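Workshop tips from the Wutby robotics club: household chores with two arms

July 9, 2020

We have spent much of this year on the Zilum challenge, in which each team teaches a pair of arms to do the little jobs most of us do at home without thinking. A few things have saved us a good deal of grief along the way, and you're very welcome to them.

1. Clear the table first

Wipe the top down and settle on where your plant pot lives, then leave it there all term. 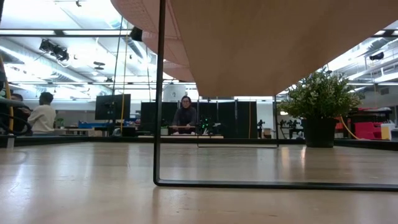 It's worth agreeing who is driving and who is watching, too, and swapping over after 56 goes or whenever shoulders start to ache.

2. Be gentle with cloth

Textured fabric is lovely to start on, as there's plenty for the fingers to hold. Take a good fold of it, well in from the edge, and close up slowly.

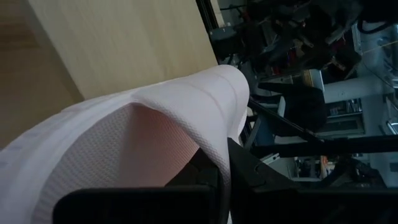
3. Shoes before socks

Slides are the kindest footwear for beginners (laces can wait until August!). Begin with them any old how, toes pointing every which way. 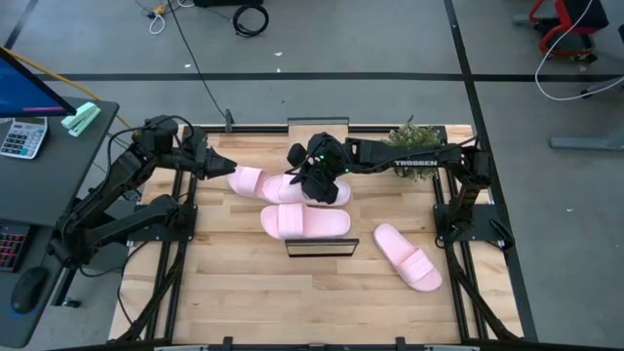 Nudge one at a time and let the other arm keep out of the way. A small push at the toe will often straighten a slide better than picking it up, and do write down every try, even the dreadful ones. Our Kineo notebook is up to 77 pages now.

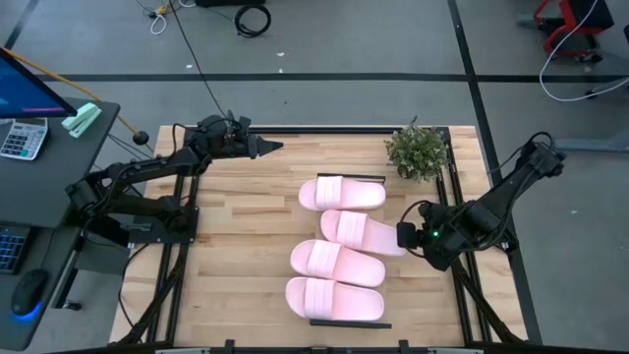 Club secretary, Wutby Robotics Club

Next time, folding tea towels, and how we label our leads.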